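Blackburn lab sets aside money for more hand-held grippers

Mar 23, 2022

BLACKBURN — The Limia robotics lab is going shopping, and the people who work there could hardly be happier about it.

The lab's new equipment plan puts $3,560 toward hand-held grippers, spare finger pads and cables for the home tasks project, which records people doing everyday chores so that robot arms can learn from them. Orders go out in April.

"We've been sharing and swapping parts for months," said Vasiliki Karras, who drew up the budget. "Now two people can work at the same time without one of them waiting for a screwdriver. I'm thrilled, I really am."

Dishes are first on the list of tasks. Plates and bowls come in so many sizes and rim shapes that the team wants plenty of them before moving on to folding clothes and packing bags.

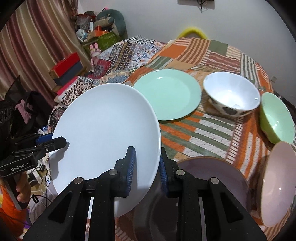
A gripper holds a white plate upright by its rim during work on the dishes task for the Limia project.

The biggest question in the planning was whether to buy one full robot arm now or put the money into hand-held tools. Debashish Siddiqui, who runs the recording sessions, argued for the tools — they fit in a backpack, they work in any home, and a new person can learn to use one in 10 minutes.

"An arm is a wonderful thing, but it stays where you bolt it," Siddiqui said. "With these we can be in a different house every afternoon."

The arm hasn't been dropped. A quote from Troron is still on the table, and the lab will look at it again once it has 60 hours of recordings in hand. Jindano, the software package the team uses to sort its recordings, is paid up through the end of the year and won't need a share of the new money.

Spare pads turned out to be the item everybody wanted more of. Karras had penciled in four sets and raised it to seven after hearing from the people doing the sessions.

Anyone in the area who would like to host a session at home can leave their name at the lab's front desk.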